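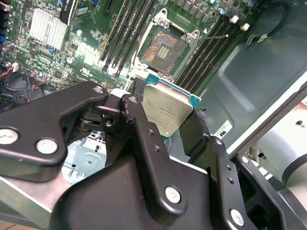
FOR IMMEDIATE RELEASE

Zellow Publishes Service Schedule for Ornine Processor Cell

Feb 23, 2024 – Zellow, which refurbishes and resells used computers, today released the setup and service schedule for Ornine, the robot cell it uses to take processors out of motherboards and put them back. The schedule is open to repair shops and recyclers who run similar equipment, and replaces the short startup sheet that operators had been using since the cell was installed at the company's Duan building.

Ornine works on boards that are still mounted in their cases. The arm carries a multi-plate linkage gripper called Ernel, and a small camera is fixed at the wrist to watch the fingers and the socket. The gripper takes the processor by its edges. Contact pins in an open socket bend easily, so most of the schedule deals with keeping the fingers square and the approach height correct.

The new document draws on a trial that began in December. In that time the cell completed 1854 placements. Technicians wrote down each stop and what they did to clear it. Most of the stops came from three sources: finger screws that had backed out a little, a dirty camera window, and cases that had not been pushed fully against the fixture.

"We had been treating every stop as a software problem," said Chunhua Dai, cell maintenance lead at Zellow. "When we went through the log, a lot of them were cleared with a hex key or a lens cloth. So we wrote the checks in that order. Screws first, then the camera, then the fixture. You only open the program if those three are good."

Dai said the finger screws are now marked with a paint pen after tightening, so that an operator can see from outside the guard whether one has moved.

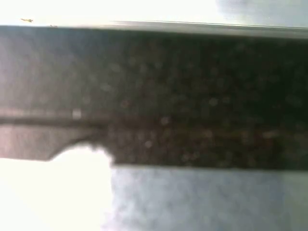 Start-of-shift checks

The schedule lists six checks to be done before the first case is loaded. With the arm parked and power to the gripper off, the operator:

– tries each linkage screw by hand with the supplied key
– moves the fingers through their full travel and feels for grit at the pivot
– wipes the finger faces with a dry lint-free cloth
– cleans the camera window and compares a test view with the saved one
– seats the case against the fixture stops and closes the clamp
– runs the height routine on a scrap board

The full set takes 21 minutes for a trained operator. If the height routine fails twice in a row, the cell is tagged out and the fingers are measured off the arm. Operators are asked not to adjust the height offset by hand to get through a shift. During the trial this was done on one occasion, and the offset was still in place two days later when a different board type was loaded.

Cables inside the case are tied back before loading. The schedule gives the clearance to be left on each side of the memory slots, and it is wider on the side where the linkage swings out.

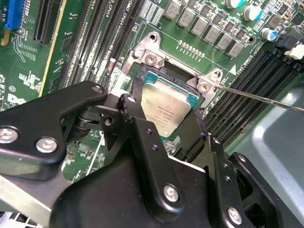 RETENTION HARDWARE AND FINGER REPLACEMENT

A separate page covers the screws on the socket retention bracket. They are turned in the order given by the board maker, a little at a time, with the gripper either well clear or stopped in hold mode. Driver tips are inspected weekly and thrown out at the first sign of rounding.

Fingers are replaced as a matched set at 1502 placements, even if they look good. After a change, the technician repeats the camera test view and the height routine, then runs a scrap processor in and out of a scrap socket before the cell goes back to work. Pivot washers are changed at the same time. Old fingers are kept for one month in case a fault needs to be traced.

Zellow will update the schedule as more board types are added. Printed copies go to each shift at Duan, and outside shops can request the file, along with a blank stop log, from the Zellow service desk.

Media contact: Zellow press office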